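Prurcombe Pantry Project: how we're getting on
August 22, 2018

Hello Sheena, and hello to everyone at the Rankin fund who reads these!

You asked for something short this time, so I'll try. The fruit and veg boxes are going out again after the July gap (Lewis Matheson's van is finally mended, hooray) and we've packed 136 since I last wrote. Most went to the flats at Poludow, and the rest to families on Angus Kerr's list, which keeps growing. We've spent up to 90 pounds a week on produce, a bit more than I'd budgeted, mainly down to the price of soft fruit.

The bigger change is in what we put the food in. Carrier bags were a disaster for anything that bruises, so we've been trying shallow gift-style boxes, and I'm rather taken with them. Small fruit sits in one layer and you can see what you've got. Mandarins are the favourite by miles, carrots go in last, and I still haven't found a good home for bananas.

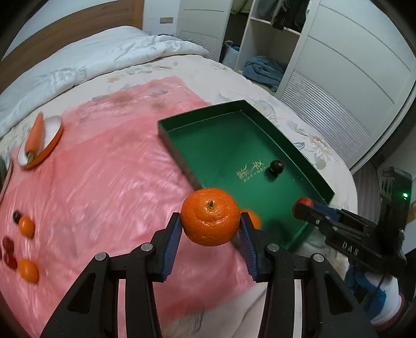

Mandarins, a carrot on its plate and one of the green boxes with the gold lettering.

Ragnheiður Stougaard has been asking people what they'd like more of. Plums came up a lot, and so did "fewer turnips", which I've passed on to our grower at Jenivari as tactfully as I could! She had 30 replies, and I'll type them up properly for the next report.

Money: we have 1,331 pounds left of the grant. I'd like to move a little of the transport line over to boxes if you're happy with that, as the cheap ones won't survive a second trip. Could you let me know before I put the next order in? I'm also starting to think about December, when we'd love to add nuts and a few treats.

All the best,
Octavio Correa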